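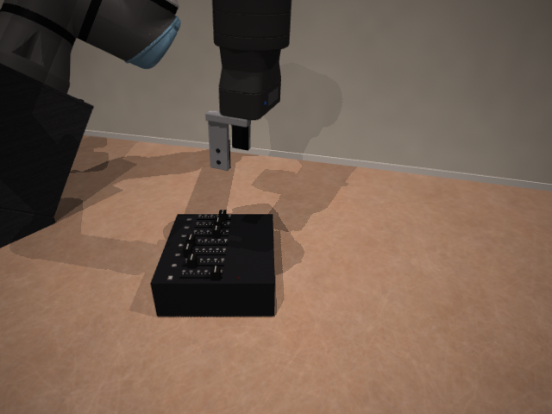
4.2 Shadow cues and judged distance from the floor

The analysis in this section covers the shadow ratings only. Ratings of surface gloss were collected in the same sessions and are treated in Section 4.3. Each participant saw a series of still images and moved a slider to mark how far a target part seemed to be from the surface below it. The slider had no numbers on it. Its left end was labeled "touching" and its right end "far above", and the starting position was drawn at random on every trial so that it could not serve as an anchor.

A total of 233 participants completed the task through the Skandville panel. Images came from the Morken collection, which holds 2,000 rendered stills with known object positions. We kept 892 of these after removing images with no cast shadow in view, images with more than one strong light source, and images in which the target was hidden from the viewer. The remaining images were sorted by hand into attached-shadow images, where the shadow meets the thing that casts it, and detached-shadow images, where a gap is visible between the two. Images in which the join was hidden or doubtful formed a separate class and are reported on their own at the end of this section.

Slider positions were rescaled within each participant before pooling. People differ a good deal in how much of a slider they use, and without this step the participants who favored the extreme ends would have carried most of the variance. We then fitted a mixed model with shadow class, edge softness and floor contrast as fixed effects and with participant and image as random effects. Camera height was entered as a covariate. Models with and without the covariate led to the same ordering of effects, and only the fuller model is discussed.

Shadow class had the largest effect. Detached shadows moved judgments toward the far end of the slider even when the true distance was held constant by the pairing of images. This agrees with the general view that the visible offset between an object and its shadow is read as height. Edge softness had a smaller effect in the same direction. A soft edge was taken as a sign of distance, but mainly when the shadow was already detached. For attached shadows the effect of softness was weak and its sign varied between images.

Floor contrast behaved less simply. We had expected darker shadows to give more consistent judgments, on the grounds that their outline is easier to find. Consistency did improve from low to medium contrast. From medium to high contrast it fell again, and the comments left at the end of the session suggest a cause: several participants wrote that very dark areas looked like marks or cutouts on the floor, and that they had stopped using them. A shadow that is not accepted as a shadow gives no information on height. We did not ask about this directly, and the point needs a separate test.

Shadow size also matters. In many images the most prominent shadow does not belong to the part being judged. Figure 3 has this property. The arm link casts a broad shadow across the floor in front of it, while the part a viewer is likely to attend to hangs straight down from the top center. Large dark surfaces add to the difficulty, since low light on the surface and low light on the floor must be told apart; the base block at the left of Figure 3 is black, and only faint gray highlights along its edges help to set off its dark sides. We coded every image for the presence of such a dominant unrelated shadow and entered the code as a further fixed effect. It raised the spread of judgments between participants and left the mean almost unchanged. In other words, viewers were less in agreement, but they were not pulled toward either end of the slider.

One reading of this result is that viewers assign shadows to objects early and then keep the assignment. Those who pick the wrong shadow will err in a direction that depends on where that shadow happens to lie, and over a large set of images the errors cancel. The Dulton model of shadow assignment predicts this pattern. The competing Frimpong model, in which all nearby shadows are averaged with weights set by area, predicts a shift in the mean toward the dominant shadow. Our data show no such shift. We would not treat this as a rejection of area weighting in general - the weights may depend on features we did not code, such as shared outline or matching direction - but the version with area as the only weight does not fit.

Response times support the early-assignment reading to a limited degree. Trials with a dominant unrelated shadow were slower, and the slowdown was found in the interval before the slider was first moved. Once movement had begun, its duration did not differ between conditions. Times were recorded in the browser and include delays from the participant's own equipment, so we report them only as differences within participants.

The class of doubtful images was analyzed with the same model. Judgments there fell between those for attached and detached shadows, with a spread larger than for either. The distribution for single images was often two-peaked. This suggests that participants resolved the doubt one way or the other and then answered as they would have for a clear case. A mean taken over such a distribution describes very few of the people in it, and we advise against using images of this class in studies that report means alone.

Two limits should be noted. All images were stills, and motion of the shadow relative to its object is known to be a strong cue that was absent by design. The collection also contains mostly plain floors. Texture may help viewers locate a shadow edge or may hide it, and our contrast coding does not separate the two cases. A follow-up with patterned floors was piloted in April and will be reported separately.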